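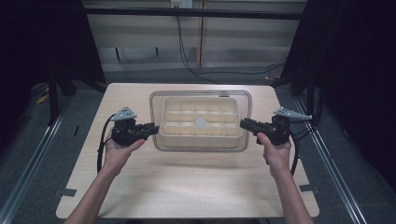 Clear boxes with divided inserts: how do you keep the little stuff from wandering?

Posted by Trefor Gape

Hi all! I finally gave in and started sorting my buttons and beads into clear plastic boxes, the kind where a tray with square cells sits down inside. I love being able to see in from the side, and I can work at the table without everything rolling onto the floor. But every time I carry a box back to the shelf, half of the small beads hop over into the next cell and I'm back to picking them out with my fingernails. The cells look deep enough to me! I have 342 buttons left to put away (yes, I counted, it was raining) and I'd like to fix this before I go any further. Also, do you label the cells or the box? My wife says neither, just look.

Muna
4 people found this helpful

I had this exact problem with earring backs. What you want is something flat pressed down on top of the tray before you close the box. I cut a piece of craft foam to the size of the insert, maybe a hair bigger so it grips, and the lid pushes it down onto the cell walls. Stuff stays where you put it, even in the car. Trace the tray onto paper first and cut that, because if your corners are rounded you will get it wrong the first time (I wasted two sheets).

Check whether the tray itself is sliding around too. If there's a gap between the insert and the box, fold up a strip of paper towel and tuck it down one side. It looks terrible and works great.

For labels, I tape a little map inside the lid. Writing on the tray was a mistake, I change my mind about what goes where every November when I get the holiday craft stuff out.

gronow39

just dont fill them so full

drollunau

Kind of agree with gronow39, but I'd add that size matters. Anything smaller than a lentil goes in a tiny zip bag first and then the bag goes in the cell. I keep seed beads that way and I haven't had a mix-up in ages. Bigger buttons can go in loose, they're too heavy to jump much.

I also put one of each button on the outside of its bag with a dab of glue, so I can find it fast. And carry the box flat with both hands! I used to tuck mine under my arm like a library book and then wonder what happened.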